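Linen-type table covers for a sorting table: do pens roll or not?

Latedar Home Forum > Storage and Desks > Table surfaces

fmichalski
I have a plain rectangular table, 124 cm long, used for sorting small stationery before it goes back into boxes. The top is gloss lacquer. Round-barrelled markers roll off it if the table is knocked. I'm considering a woven cover over the whole top. Does the weave hold a marker still, or do I need a mat with a lip?

wragg_end
Woven cover, fine texture, pulled tight. A coarse weave catches on the feet of boxes and rucks up when you slide them. I had the coarse one from Holleo and sent it back.

C Kavanagh
Disagree on pulling it tight. A tight cover on gloss lacquer still creeps unless there is something under it. Fit a non-slip underlay first, cut 2 cm short on every side, then lay the cover loose. The weave stops the pen. The underlay stops the weave.

wragg_end
Mine is clipped at the corners and hasn't crept. Underlay makes the surface soft, and then pen cups lean.

C Kavanagh
Depends on the thickness. Use the thin open-mesh type, not foam.

fmichalski
Noted. Second question, same table. Do you keep the pens in the cup while sorting or lay everything flat?

Blandine L
Flat. Cup to one side, box behind, small items in front where you can reach them without passing over the box. Pens go in the cup cap up at the end. If you put them in as you go you end up lifting them out again to check the colours.

sbodin
I do the opposite and have never had to re-check. Cup first, then whatever is left is by definition not a pen.

Blandine L
That works if you only have pens. I have glasses, toys, clips, the lot.

sbodin
Fair. Mine is pens and rulers.

Y. Khasawneh
Went through the same thing in March. I settled on a beige cover with a fine weave. It shows ink, so cap everything before it goes down. Markers laid diagonally stay where they are put.
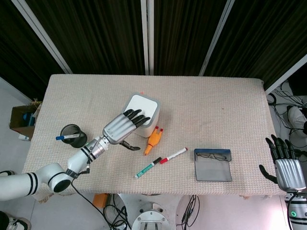

The only item I would treat separately is glasses. Keep them in a case, even for a short sort, and put the case down away from the box so the lid doesn't land on it. For washing, 30 degrees and no softener, as softener leaves the fibres slippery.

wragg_end
Does the beige mark from box corners?

Y. Khasawneh
Not so far. A grey line appeared once from a pen cup with a rough base. I stuck felt under the cup.

C Kavanagh
Felt on the cup defeats the purpose if it's sitting on weave. It slides.

Y. Khasawneh
It slides a little. I prefer that to the grey line.

fmichalski
Ordered the fine weave from Ornmont and the thin mesh. The cover has a 6 cm drop on the long sides, so I'll try it loose first and clip it if it moves.

wragg_end
It will move.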